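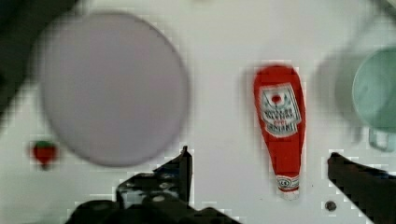
How do you get tomato ketchup off a white worktop before it leaves a mark?

Scrape up what you can with a spoon, then wipe with a cloth wrung out in warm water and a drop of washing-up liquid. Work from the outside of the spill towards the middle so it doesn't spread.

If a pink shadow is left, mix bicarbonate of soda with a little water to a soft paste, spread it on and leave it for 15 minutes. Rinse it off and dry with a clean tea towel. Test a corner first if the top has a gloss finish. Don't use a scouring pad, as the scratches hold colour and the next stain will be harder to shift.

Strawberry juice comes off the same way but sets faster, so wipe it while you are still clearing the plates.

Play food

Plastic fruit and bottles get sticky from small hands. Wash them in a bowl of warm soapy water and stand them on a rack overnight. Check for split seams, where water gets in and goes stale. Anything with a paper label should be wiped with a damp cloth and kept out of the bowl.

Pale cups

Tea rings lift with the same paste, rubbed round with a fingertip.

Tips sent in by Gudrun Voß, Gultthorpe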